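Project report, draft 2. Hand-held gripper and tabletop pick trials, Climorcombe workshop, February

Ilir Karagiannis and Todor Vukčević

**Short version:** we built a hand-held gripper with a wide camera on it, so we could record picking things up by hand and use the recordings later for an arm. Mechanics done. Recording works. Arm not started, see end.

## What we wanted

Original plan was a full arm. Dropped after the parts quote came back. Our supervisor said to do the hand part properly and leave the arm for next term, so thats what this report covers. The gripper had to:

- be closed with one hand
- hold a soft or hollow object without crushing it
- survive being dropped on the workshop floor (it was, twice)
- come in under 400 for parts

## Build

Linkage is a pair of parallel bars per finger, pinned, driven by a trigger through a pushrod. First set of pins was cut from welding rod, too sloppy, fingertips had visible play. Second set bought ready made from Zupan with the bushings. Much better.

Finger arms printed black, pads printed separately in a softer filament so we can swap them. Pads are navy because that was the spool left on the shelf. We tried three pad shapes:

1. Flat. Slid off anything round.
2. Cupped. Fine on round stuff, useless on edges.
3. Straight with fine serrations. Kept this one.

Weight came out at 910 g with battery, which is heavier than planned. Todor's wrist hurts after a long session, mine less. Most of it is the handle, printed way too solid. Should be reprinted with less infill but the printer was booked.

Camera sits behind the fingers looking forward, so both pads are always in view. Lens is very wide and the corners come out black. We left it, cropping lost too much of the table.

## Software

Trindeck logger on the laptop, one folder per trial. Trigger position gets saved next to the video. Had a bug where the two clocks drifted apart and the trigger data ran ahead of the picture. Took most of a week to find. It was the laptop going into power saving mode. Fixed by turning that off, which is embarassing but it works.

## Trial setup

Table by the window, blue and white gingham cloth over it. Bare tabletop was too shiny. Cloth wrinkles, we stopped flattening it between trials because it took forever and a kitchen table at home isn't flat either.

Two grippers in use, one each. Second one is the same design. Objects are household things of different shapes, put down by whoever isn't recording first. 25 trials per object set, then swap sides.

Rules we settled on:

- start with the fingers open
- approach slow, close slow
- a drop still counts as a trial, don't delete it
- no talking to the other person about where to grab

## Problem objects

Woven basket was the worst. Open weave, so the serrations can catch in a gap if you come in at an angle, and then the basket wants to turn when you pull back. Going in with one pad on each side of the body is better than grabbing the rim. Also hard for any tracking we do later, other stuff on the table shows through the holes.

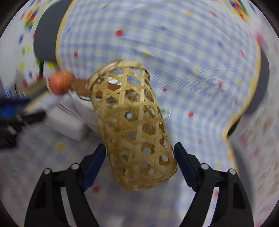

## Results so far

Not a lot of numbers yet. The labeling is half done and Ilir has the other half on his machine. What we can say:

- Straight pads beat the other two on everything we tried, not close.
- Fast moves blur. More light helps, so we now record before 3 pm.
- Things get crowded with both grippers over the cloth. Need to agree who goes first.

## Left to do

- reprint handle
- finish labels, merge both halves
- ask Prokico whether the used arm is still for sale
- write up the pad test properly with a table
- return the borrowed calipers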